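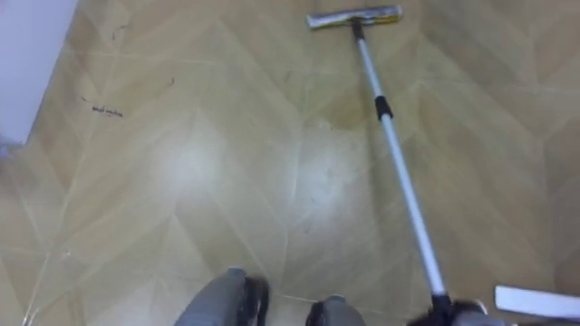
Project report: what our cleaning robot budget bought us, and what I'd buy next

My part of the Bellthorpe project was the money. Everybody else got to do control code and grippers and I got a spreadsheet, which I complained about for most of February and then kind of fell in love with. So this report covers purchasing and planning. The software side is in the other one.

The goal for the semester was a robot that can pick up and use ordinary cleaning tools, the kind with a long handle that you'd find in any closet. We already had the arm and the base from last year's group, so the department gave us 1000 dollars for everything else: tools, grippers, spare parts, floor supplies, shipping. It sounds like a lot until you start opening tabs.

My first plan split it straight down the middle, with 500 for gripper parts and 500 for everything that wasn't a gripper. I liked how tidy that looked and it lasted until the first quote came in. Horgan wanted more than our whole half for one set of padded fingers, and shipping was extra. Premach was cheaper but sold the fingers and the mounting plate separately, so you had to add them up yourself (I missed this the first time and got very excited for one evening). With the plate, the spare pads and shipping, the Premach order came to 632 dollars. That's what we went with, and it left us 368 for the rest.

Here's where I think I did a good job, so let me brag for a minute. Before ordering any tools I made a list of what the handle had to be like for the gripper to have a chance. How thick is the grip? Is it smooth or ribbed? Does the pole get thicker partway down? A telescoping pole is two different thicknesses joined by a collar, and the software people cared about that way more than I expected, because a grasp that's fine on the thick section can be wrong on the thin one. They also asked me to look for a head that pivots, then a week later asked for one that doesn't. I bought both kinds. Cleaning tools are cheap!

Light was the expense I never planned for. A shiny floor throws the ceiling lights right back at the camera, and a pale metal pole against a bright patch of glare is hard for the vision code to pick out. I priced three fixes: a polarizing filter, diffuser panels for the lights, and bright tape for the handles. Tape won because it cost almost nothing. I'd still like the filter, and it's first on the list for next year.

Spare parts were the other thing. I ordered 2 extra sets of finger pads and felt a little silly about it — then the first set wore down during the long Saturday session and I felt great. Pads live and die by how many times you drag them along a handle, and reaching for something lying on the floor is rough on them. If you're the next budget person, please put pads on their own line. I had them buried under "misc" and it made the weekly update confusing for everyone, me included.

What I didn't buy: the Brokus tool changer. It would let the arm swap ends without anyone touching it and I wanted it badly. But it needs its own controller, the controller needs its own power supply, and by the time I'd added that up we'd have had no money for anything to clean with.

Things I'd do differently. Get quotes in before making the split. Ask every supplier what's in the box and what isn't. Keep a bit of money back until the last month, which I sort of did, by accident, when a shipment of floor cleaner got canceled and refunded.

The spreadsheet is in the shared folder, under purchasing. Yellow rows are ordered, green rows have arrived, and the one red row is a return that I'm still waiting on.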